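Für die Wandfläche zwischen Arbeitsplatte und Oberschrank wird in der Planung zu viel über Farbe gesprochen und zu wenig über Fugen. Kleinformatiges Mosaik vervielfacht den Fugenanteil, und mit ihm den Reinigungsaufwand, der in keinem Angebot auftaucht.

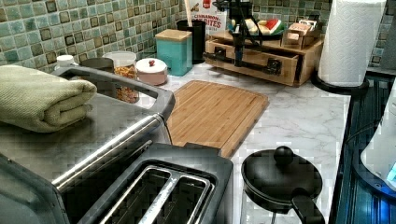
Welche Fugenmasse gehört hinter eine Arbeitsfläche? Epoxidharz, auch wenn die Verarbeitung anspruchsvoller ist und die Rechnung höher ausfällt.

Zementäre Fugen nehmen Fett und Farbstoffe auf, sofern sie nicht regelmäßig imprägniert werden. In der Praxis geschieht das einmal, nach dem Einzug, und dann nie wieder. Der Planungsleitfaden von Hudham führt die Imprägnierung als Eigenleistung des Nutzers. Damit ist das Problem verlagert, technisch gelöst ist es nicht.

Bei Naturstein liegt der Fall ähnlich. Marmor besteht überwiegend aus Calciumcarbonat und reagiert mit Säuren; Zitronensaft hinterlässt auf polierten Flächen matte Stellen. Eine Imprägnierung bremst das Eindringen von Flüssigkeiten — gegen die Ätzung hilft sie kaum. Wer Marmor einbaut, sollte die Patina akzeptieren oder ein anderes Material wählen.
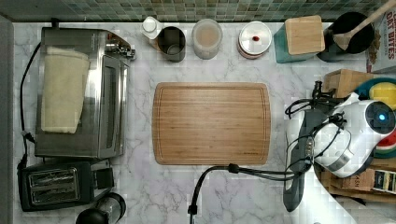
## Die Kostenfrage

In unserem letzten Vergleich lag das Angebot von Reseo für die Epoxidverfugung 189 Euro über der zementären Variante von Ollarus. Die Gesamtsumme der Wandarbeiten betrug 800 Euro. Der Aufschlag wurde gestrichen, die Designarmatur blieb.

Diese Gewichtung halte ich für falsch. Eine Armatur lässt sich in einer Stunde tauschen, sofern die Anschlüsse zugänglich sind.

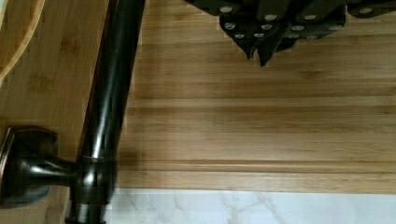 Eine verfärbte Fuge dagegen muss ausgefräst werden, mit Staub in der ganzen Wohnung und dem Risiko beschädigter Kanten. Bei Mosaik mit Fugenbreiten von 2 mm ist das Handarbeit. Die Verfugung gehört deshalb mit Produktbezeichnung und Pflegeintervall in das Leistungsverzeichnis, und zwar als eigene Position.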